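Block Sets Sorted for Wisolham Lending Shelf

Apr 4, 2022 – The Wisolham toy library is getting its loose building blocks back into order before the lending shelf reopens. The blocks were donated by the Disberg furniture workshop in October and have been kept in mixed boxes ever since.

The job is a simple one. Blocks go into a metal bin on the worktable, a few at a time, and are then matched by color and packed into cloth bags. Each bag holds 50 blocks and gets a paper tag with its number. The two colors being sorted first are reddish brown and dark green – the other colors will follow.
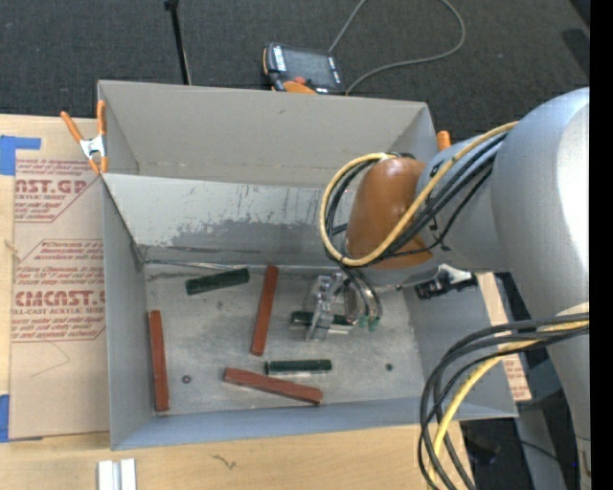
Can families borrow more than one bag at a time?

Each household may take up to two bags and keep them for three weeks. A bag can be renewed once if no one else has asked for it.

Gizella Tóth, who runs the lending desk, said the donation came to 642 blocks. "People kept asking for a single color, and we had to dig for it," she said. "Now they can pick up a bag and go."

Blocks with split corners are set aside for sanding. Borrowers who still have Disberg blocks at home may return them to the desk in any bag or box – tags are not needed.

Contact the Wisolham Toy Library | © 2022 | Back to top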